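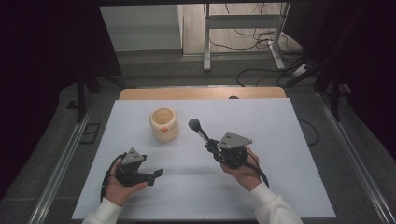
# How does a microphone hear you?

I get a lot of questions from readers of this page (226 of them are waiting in my notebook right now, so please be patient with me!), and one of my favorites came in last December. It said: "If I shout into a microphone, where does my shout go?"

I love that question. I had to think about it while I ate my lunch, and then I went and read a whole lot, and now I get to tell you.

## First, what is a shout?

Put your fingers on the front of your throat and hum. Go on, I'll hum too. Feel that buzzing? There are two little folds inside your throat, and when you hum or talk or sing they wobble back and forth super fast. The wobbling pushes on the air next to it. That air pushes on the air next to *it*, and so on, all the way across the room until the push gets to somebody's ear.

So a shout is a push that travels through the air. The air in your mouth doesn't have to fly across the room itself. Think of a line of kids standing close together. If the kid at the back gives a gentle nudge, the nudge moves up the line, and all the kids stay in their places (well, if they're good at standing still, which I never was).

We call those traveling nudges **sound waves**.

## Now for the ball on the end

Lots of handheld microphones look a bit like an ice cream cone. There's a handle you hold and a ball at the top you talk into. When I was small I thought the ball was the whole microphone and the handle was just there so you didn't drop it.

The part that does the listening is usually tucked away inside the ball. The outside is there to protect it. Some microphones have a metal mesh, like a tiny round cage, and some have a ball of soft foam over them.

Foam is full of tiny holes, so sound can get through pretty easily. But a big puff of breath gets slowed down and broken up on the way in. Try this: hold your hand flat in front of your mouth and say "Peter picked a pizza." Feel the little puffs? Every P makes one. If those puffs hit the listening part of a microphone, you hear a nasty *THUP* out of the speaker. Foam helps with wind, too, when people are recording outside.

## The tiny drum

Inside, there's a very thin, light sheet that can wobble. It's called a **diaphragm** (say it DIE-uh-fram). I like to think of it as the skin on a tiny drum, except that your voice is the drumstick.

When your sound waves get there, the diaphragm wobbles along with them. A loud noise makes it wobble more. A high squeaky noise makes it wobble faster – and a low rumbly noise makes it wobble slower.

In one very common kind of microphone, called a **dynamic** microphone, there's a little coil of wire stuck to the diaphragm, and the coil sits next to a magnet. When the diaphragm wobbles, the coil wobbles with it. And when you move a coil of wire near a magnet, you get a little bit of electricity in the wire! I still think that's the best trick in all of science.

So your shout turns into wobbles, and the wobbles turn into electricity. The electricity is wobbling too, in the same pattern as your voice.

## And then where does it go?

The electricity is very weak, so it goes to an **amplifier**, a machine that makes it stronger. Then it can go to a loudspeaker. A loudspeaker is kind of a microphone going backward: the electricity makes a coil move, the coil pushes a big paper or plastic cone, and the cone pushes the air. Out comes your voice, only bigger.

Or it can go to a computer or a recorder and get saved, so your grandma can listen to it next week.

Some microphones send the signal down a cable, and some send it by radio, with no cable at all. The part that listens can be just the same in both.

## Try it with a cup

You can see sound pushing on something at home. You'll need:

- a cup with an open top
- plastic wrap
- a rubber band
- a pinch of salt or sugar

1. Stretch the plastic wrap over the top of the cup and hold it there with the rubber band. Get it nice and tight, like a drum.
2. Put the cup on a table and sprinkle a little salt on top.
3. Lean in close (not too close, or you'll blow the salt all over the place) and hum, loud and low. Then try going higher.

At some notes the salt should start to jiggle and hop! If it just sits there, pull the plastic tighter or slide your hum slowly up and down until you find a note it likes. My first try did nothing at all, and on my second try I laughed and blew salt into my sock.

The plastic wrap is doing the same job as the diaphragm. It doesn't make any electricity, so you can't plug it in, but the wobbling is real.

## One more thing

If you ever get to use a real microphone, please don't blow into it or smack it to find out if it's on. Just say hello. I usually say "cheese sandwich," and people look at me funny, but they can hear me.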